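Endthorpe Furniture Help
Ticket 96-13: Cloudy patches on oiled tabletop
Status: Solved
Opened by: Judite Torres
Handled by: Beatriz Patrício

Judite Torres
Hi! First off, I love this table. It's the Jodgate dining table in the pale finish, and we eat, draw, fold laundry and do homework on it. My trouble is a cloudy patch near the window end, and a second smaller one where my son parks his cereal bowl. Both feel a little tacky. I put oil on it Monday night, the Simões hard oil you sent with the table, and left it to dry overnight. Did I wreck it?

Beatriz Patrício
You did not wreck it! Tacky and cloudy together nearly always means extra oil sitting on the surface. Three questions for you:
How much oil did you use?
Did you wipe it back, and how long after?
Is the cloudiness still there when you look from the other side of the table?

Judite Torres
Maybe a third of the can, which I'm now guessing is a lot. I wiped once, after dinner, so a couple of hours later. The bowl patch is there from every side. The window one comes and goes depending on where I stand.

Beatriz Patrício
Great detail, thank you. The one that comes and goes is probably just light bouncing off the top. The bowl patch is the one to fix.

1. Put a spoonful of fresh oil on a white non-scratch pad and rub the tacky spot along the grain for a few minutes. The new oil loosens the old.
2. Wipe hard with a clean cotton cloth. Change cloths when the first one drags.
3. Leave it overnight with a window open.
4. Lay the used cloths flat outdoors to dry. Oily rags can heat up and catch fire if they're bunched up, so please don't skip this one.

Judite Torres
Did all of it last night, and wow. The tackiness is gone and the bowl patch went with it. I had forgotten how pretty the grain is!

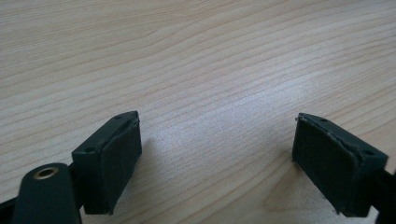
I can run my hand from one end to the other now and nothing grabs. Can I put the placemats back, and when is it due for oil again?

Beatriz Patrício
So happy to hear it! Give it around 9 days before placemats or anything that sits in one spot. Plates at mealtimes are fine, just lift them off after. Next oiling whenever water stops beading, and go thin.

I'm passing your notes to the Mistthorpe store, they get this one every spring.

Ticket closed by Beatriz Patrício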